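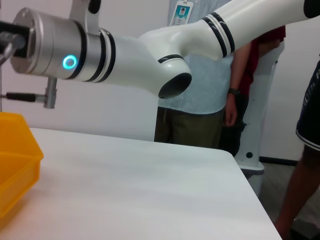
4.2 Gripper comparison

Both end effectors were tested on the same arm with the same controller settings. The Birkex is a parallel-jaw gripper with a fixed stroke. The Marulanda uses linked fingers that close around the object. Each was mounted through the same adapter plate, and the tool mass and center of gravity were entered again after every change. No other parameter was touched between conditions.

The task was to lift one object from a plastic bin, hold it clear of the rim, and set it down on the table. The object set had 18 items, chosen to cover rigid, soft, and thin shapes. Each gripper made 11 passes through the set with the bin refilled in random order, for 198 attempts per gripper and 396 in total. An attempt was scored as a failure if the object slipped during the hold, if the fingers touched the bin wall hard enough to trigger a protective stop, or if the planner returned no path.

Figure 3. Arm over the work table during the comparison, with the bin at left.

The two grippers performed alike on rigid items. Most of the difference came from thin objects lying flat on the bin floor, where the Marulanda fingers swing outward as they close and need more side clearance. The Birkex reached these objects more often but lost more of the soft ones during the hold. Lowering its closing speed reduced the losses at the cost of a longer cycle. We did not tune speed per object, as this would have favored whichever gripper was tuned last.

Protective stops were concentrated near the bin corners in both conditions. The wrist approaches a corner at a steep angle, and the elbow has little room left to adjust. Logs from the Narkden controller show the force reading passing its limit within 200 ms of first contact in most of these cases. Moving the bin closer to the base may help, but was not tested.

Contact: Tiltstead Manipulation Group | © 2023 The authors | Back to top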